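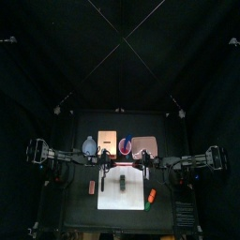
Le bruit, les habitants de Trurkell le connaissent par cœur : une scie, deux minutes à peine, puis une voiture qui repart. Au matin, on tourne la clé et le moteur rugit comme un tracteur. Le pot catalytique a disparu, et avec lui les métaux précieux qui se revendent si bien au poids !

Tout l'hiver, la rue Enriquez a vécu au rythme de ces vols. Et puis, en mars, le garage Prokham a ouvert ses ponts élévateurs un soir par mois pour graver gratuitement les pots des riverains. L'idée est d'une simplicité réjouissante : un numéro frappé dans le métal, le même sur un autocollant de vitre, une inscription au registre, et la pièce devient très difficile à écouler chez un ferrailleur un peu regardant. Le premier soir, la file remontait jusqu'à la boulangerie (on s'y est passé des thermos, on y a comparé ses franchises, on y a même échangé des adresses de carrossiers). 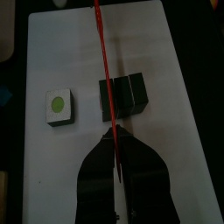
Panneau blanc sur fond noir.

Côté portefeuille, l'affaire n'a rien d'anodin. Remplacer un catalyseur coûte facilement 1 000 euros, pose comprise, et les contrats au tiers ne couvrent pas toujours ce genre de vol. Trois automobilistes de la rue l'ont découvert en ouvrant le courrier de leur assureur. L'un d'eux roule depuis avec une cage en acier vissée sous le châssis, et il la montre à qui veut bien se baisser !

La mutuelle Amimus, elle, s'est prise au jeu. Elle réduit désormais la franchise vol des véhicules gravés, à condition que l'inscription au registre date d'avant le sinistre.

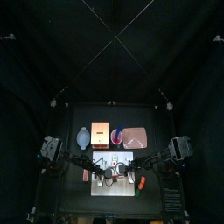
Une abonnée de la rue Enriquez nous écrit que la remise est bienvenue, mais qu'elle aurait préféré un éclairage correct sur le parking du bas, où sa voiture a été visitée à 4 heures du matin. La remarque circule aussi dans la file du garage, et la mairie promet une réponse en octobre.

En attendant, les soirées gravure continuent chez Prokham. Il faut venir avec la carte grise, moteur froid si possible, et s'inscrire à l'accueil du garage.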